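3.2 Mounting, cabling and the first reaches

The cell was assembled in a corner of Pastow, a shared workshop where the previous occupant of the floor space had been a kiln. We mention the kiln because it explains the electrical supply, which was generous, and the floor, which was not level. Two arms were installed, left and right, both reaching over a single white tabletop large enough that neither could easily hit the other. We had planned for easily. The software limits in Section 3.4 were written after the first evening and deal with the remaining cases.

Mounting was straightforward in the sense that every step was obvious and each took a day. The right arm's base plate is bolted directly through the tabletop. Our first attempt used wood screws, on the reasoning that the arm was not going to move very fast. It did not, but the base did, and the resulting calibration was valid for as long as one stood still. With through-bolts the base held, and the repeated touch-off test described in Appendix B stopped producing a different answer at each coffee break. The frame below the table is aluminum extrusion, bought secondhand from Kundberg in lengths that were nearly right and then cut until they were wrong in a more useful direction.

Cable routing took longer than mechanical assembly, and we would advise other small groups to budget for this and then double the budget. Cables on a moving arm have to be long enough for the worst pose and short enough for all the others. After trying sleeves (too stiff) and hook-and-loop straps (too optimistic), we settled on zip ties with slack left at the elbow, visible in Figure 4. The arrangement will win no prizes. It survived 552 reaches with no connector pulled out, a claim we could not make for either of its predecessors. What happens to the cables once they leave the arm and go below the table is outside the scope of this paper.

The hand was controlled separately from the arm, through a small program by Rasa Sproģis that maps one number to overall closure and a second to the thumb. More elaborate schemes exist. Ours had the advantage that a visitor to the workshop could be taught it before losing interest, and several visitors were. For test objects we used whatever the workshop kitchen provided, mostly paper cups. A paper cup is a demanding object: it weighs almost nothing, slides when nudged, and records every excess of grip force as a permanent dent. 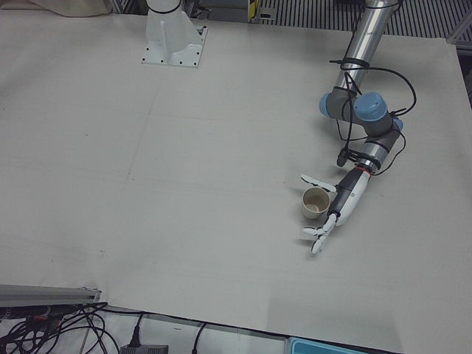 Figure 4. Left arm and hand at a paper cup, with the thumb above the cup and the fingers below it as seen from the camera. The base plate of the right arm is at the upper left.

Erdal Kozan objected, on reading a draft of this section, that a side approach was asking for trouble with anything so light, and that we should come down from above and pinch the rim like sensible people. He added that he had said so in September. He had, and we tried it. The rim pinch was more forgiving of errors along the table but much less forgiving of errors in height, and height was where the uneven floor had left us weakest. Of all the reaches, 441 used the side approach, and the rest were divided between the rim pinch and variants that we would prefer to describe as exploratory.

The most common failure in the side approach was a push: the fingers reached the cup before the hand was fully open, and the cup traveled ahead of them with every appearance of good manners. Opening the hand earlier in the motion helped. So did slowing the last part of the reach — a fix suggested by İlker Tekin on the first day and adopted, after a decent interval, as our own. Crushing was less frequent than we had feared and was mostly confined to cups that had already been crushed once. We now throw those away.

Camera placement was settled by argument. The fixed camera looks down on the work area and was not moved between sessions, except by someone's shoulder, after which the calibration was repeated. Section 3.3 describes that procedure and the shelf we later put in the way of the shoulder.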